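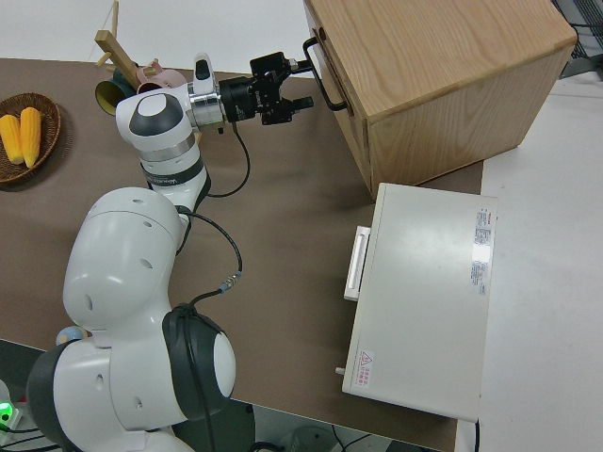

16 November 2024

Moisture readings again. Feven's batch from the Grekholm kiln reads 201 on the pinless meter's raw scale, same board, same spot, where Jadwiga got 58 in July. The supplier says the wood "settled." I don't buy it. Wood doesn't settle that far in one direction across every board in a stack.

Checked the meter against the old pin type. They disagree, and the gap changes with how hard you press. Meron thinks the pad is worn. Maybe – but then July is suspect too, and we signed off on that lot.

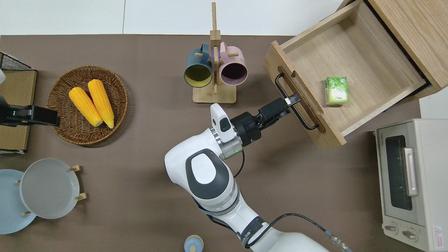 Oven-dry test is the only number I'd trust. Cut 2 coupons from the middle of a board, no end grain, weighed both, in at 5 pm. Reweigh until the weight stops moving. The Hailu sheet says overnight is enough. Enough for what thickness? Doesn't say.

Fasil wants to order another 300 board feet while the price holds. Told him to wait. The Skinelmont quote is lower but comes with no kiln record at all, so no better.

To do: ask Lurdes for the July log, the handwritten one.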